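Solico Tabletop Lectern with Speech Timer

Item 1966-T
$378.00
In stock, ships from Lekbridge

Every business breakfast has a speaker who was given fifteen minutes and heard forty. The Solico Tabletop Lectern was built with this person in mind. It has a slanted reading shelf, a gooseneck microphone, a built-in speaker for modest rooms, and a timer display on both sides, so the audience can see how long they've got left too.

The lights go green, amber and red. After red, the display flashes. After two minutes of flashing, the microphone volume begins to drop, very politely, until the keynote is a private conversation with the front table. You can turn this feature off. Chamber presidents generally ask us how.

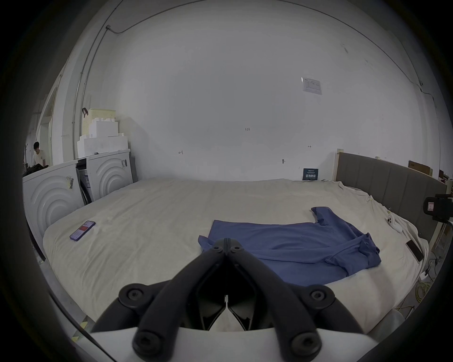 The shelf holds a full binder or a laptop, with a lip along the bottom edge for people who bring index cards and drop them. There is a recess for a water glass on the right. Left-handed speakers can order the mirrored version (Item 1966-TL) at the same price; allow an extra week.

For rooms seating up to 400, connect the lectern to the house system with the balanced output on the back. The internal speaker won't fill a ballroom and we would like you not to try.

Specifications
Weight: 19 lb
Power: wall adapter, or battery for one full luncheon including awards
Timer presets: 5, 10, 20 and 45 minutes
Finish: gray or walnut
Warranty: two years, coffee excluded

What's in the box
Lectern, microphone, foam windscreen, power adapter, 12 ft audio cable, chairperson's remote. Keep the remote away from the speaker.
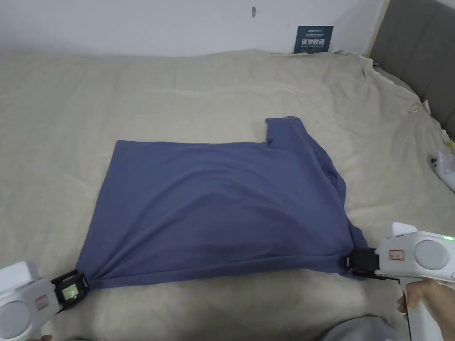 T-shirt, blue-purple, spread out sideways.

Accessories
Padded carry bag, $154.00
Spare windscreen, two-pack, $9.00
Clip-on front panel for your club or company logo, $62.00

Customer reviews

"We bought it after the January 2021 annual meeting. Our guest on regional growth finished on time in February and then didn't know what to do with himself." Henrik Harms

"Sound is clear. Amber is hard to tell from red if you don't want to be told." Tobiloba Anozie

"Four stars. The adapter cord is short." Knut Schwerdtfeger

Orders of three or more: ask for Helmut Oltmanns at the sales desk. Returns accepted within 30 days in the original carton.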